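Marius Buzatu wants me to throw out every hanger I own and buy 36 of his. I told him I had my doubts before we sat down, and he seemed to enjoy that.

Buzatu runs Fustwood, a closet-fitting business with 2 employees and a showroom that smells of cedar. His pitch is that a closet goes wrong at the rail. "People blame the shelves," he says. "They've got wire from the dry cleaner next to fat wooden ones next to something from a hotel. Nothing hangs at the same height, so you can't see what you have."

That may be so. It is also what a man selling hangers would say. The Javari, his top line, costs enough that a full rail comes to $200, and I asked what a person gets for that besides matching hooks.

"Shoulders," he said. "A thin wire one leaves a bump in a sweater."

I fold my sweaters. He conceded the point and moved on to pants.

He has less time for plastic, though he admits most of his customers arrive with a closet full of it. I mentioned that mine have been in use since college and none has snapped. "You've been lucky," he said. I asked how many broken ones he sees. He thought it over and said he didn't keep track.

Where he was more convincing was on getting rid of things. In January he clears his own closet by laying everything flat on the bed, hangers included, and putting back only what he wore that winter. He says it takes him 30 minutes. It took me most of an afternoon, and I ended up with a pile of spare hangers and no idea where they should go.

Buzatu's answer was a storage box called the Roman, which he also sells. I've put mine on a table for the time being. The pale gray plastic ones are staying, whatever he says about my shirts.
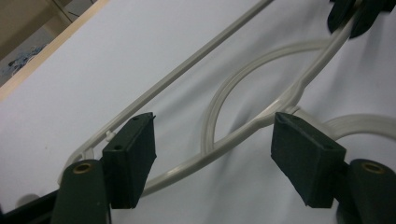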